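Senow Community Meals: progress report for the first half of the grant

Prepared for the Vadus Fund, Tue 1 February

We're really pleased to be sending this one in. When we wrote our application we thought the first six months would be mostly setup, with a slow trickle of people coming through the door, and instead we've had a proper crowd from the second week on. The Senow kitchen is busy, the shared lunches are full most weeks, and the home delivery run (which we almost left out of the application!) has grown faster than anything else we do.

Meals

We served 2,817 meals between July and the end of the reporting period. Our target for the full year is 4,000, so we're well ahead and expect to pass it with time to spare. Of those meals, 1,081 went out on the delivery run and the rest were eaten together at the hall. Soup and a roll is still the favourite, closely followed by the lentil bake, and the curried pumpkin has its own small fan club. We tried a cold lunch menu through the hottest stretch and it went over better than we'd hoped, especially the potato salad.

Costs per meal have stayed inside the budget line. Eggs and cooking oil went up, vegetables came down, and the Tirel growers' co-op has been letting us have seconds at a very good price. We've moved a little money from packaging into fresh produce, as agreed by email, and the adjusted lines are in the spreadsheet attached to this report.

People

We now have 232 people registered for meals. A good many first came as a guest of a neighbour and signed up on the day. Registration used to be two pages and is now one, in large type, and the form asks about allergies and texture needs first so the cooks get that information quickly. The translated menus have been a big help too, and we'd like to do more of them.

Training

The food safety course ran twice and everyone who started it finished. The second round included knife skills, which people asked for and absolutely loved. We still need more drivers with a current licence who can do a mid-morning run, and that is our main gap going into the second half.

What went less well

The dishwasher broke down twice and the second repair took far too long. We washed by hand, lunches ran late, and we lost some goodwill on those days. A replacement has been priced and the quotes are attached. The evening meal trial also had low numbers. We ran it on the same night as the library's late opening, so we'll try a different night before deciding whether to keep it.

Shared tables

Eating together is the part of the program we're proudest of. We've stopped setting out long rows and now seat people in small groups, and the room is noisier and much happier for it. Regulars look out for newcomers, and people stay on for a second cup of tea. 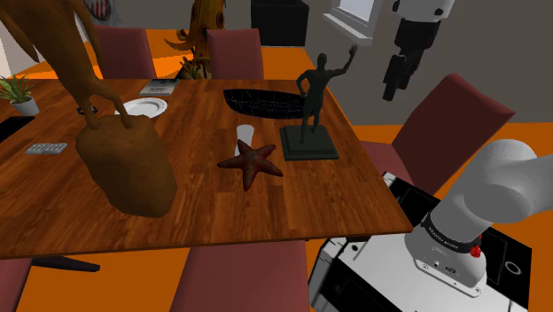
Tạ wrote in the feedback book that lunch was the first meal in months that hadn't been eaten in front of the television, and asked whether we could please run one on Saturdays as well. Quite a few other entries ask for the same thing, so a monthly Saturday lunch is now in our plan.

Next six months

Start the Saturday lunch, replace the dishwasher, recruit drivers, and run the food safety course again. We'd also love to get a winter soup swap going with the Tirel growers. No change to the total budget is requested. The acquittal for the first instalment is attached, along with the insurance certificate.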